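Software Update: Motion Planning for Small Parts Handling

The Himus software group has completed the second stage of its work on two-armed handling of small machined parts. The stage concerned the planning and perception layers only. No changes were made to the arms or to the grippers, and the safety settings approved in October remain in force.

Members will recall that the earlier planner treated each arm as a separate problem. Paths were computed in turn, and the second arm waited whenever the first held the space over the compartment tray. Fikri Pattinasarany, who leads the planning work, has replaced this arrangement with a shared schedule in which both arms reserve cells in the tray ahead of time. A reservation lapses if the arm has not reached its cell within three seconds, and the cell is then offered to the other arm. The average cycle in the laboratory trials fell from 69 seconds to 57, a saving of 12 seconds.

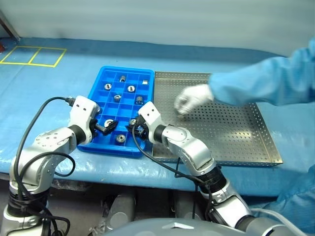 Both arms at the blue compartment tray, with a gowned colleague's hand over the perforated steel tray.

The presence of a person at the table remains the harder part of the programme. Rocío Henao has rewritten the module that separates hands and sleeves from the background, a task made difficult by pale blue gowns against a light blue table covering. The module now draws on depth as well as colour, and it passes a keep-out volume to the planner at every update. Paths that cross the volume are discarded and recomputed. The group considers the present behaviour cautious - at times overly so - and intends to leave it that way until further data are available.

Recognition of the parts themselves has also been revised. Rings and short cylinders present similar outlines from above, and the previous classifier confused the two where a cylinder stood upright in its cell. Brayan Bedoya has added a height estimate for each occupied cell. Reflections from polished faces still produce occasional errors, which are recorded in the Mikel log viewer for weekly review.

Colleagues who maintain their own task scripts should note that the older single-arm calls will be withdrawn at the next release. A conversion guide has been placed in the Lewis repository, together with two worked scripts. Requests for assistance should be directed to Eusebio Sánchez before the release branch is closed.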